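Sourdough starter gone quiet after a holiday – start again?

Shalini Khurana
Hi all, I've had my starter (his name is Marty, my daughter chose it) for a bit over 3 years and he's always doubled by lunchtime. We went away in July and he sat in the back of the fridge for 31 days without a feed. He's had four feeds since we got home and I'm getting a few lazy bubbles and a sharp smell, a bit like nail polish remover. I feed equal weights of plain white flour and water, and the kitchen's pretty chilly at the moment. I'd hate to bin him – he's made every birthday loaf in this house! 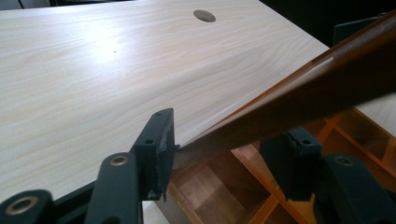

Dovwood
Please don't bin him, Shalini! That smell is just hunger. Keep a spoonful, tip out the rest, and feed it 140 grams of flour, half of it wholemeal rye, with the same of lukewarm water. Twice a day, somewhere warmer (mine lives on top of the fridge), and give it a week before you lose heart.

Liris
rye fixes everything

Drellura
Agree with Dovwood, though I'd go easier on the water. A stiffer mix suits mine better after a long rest.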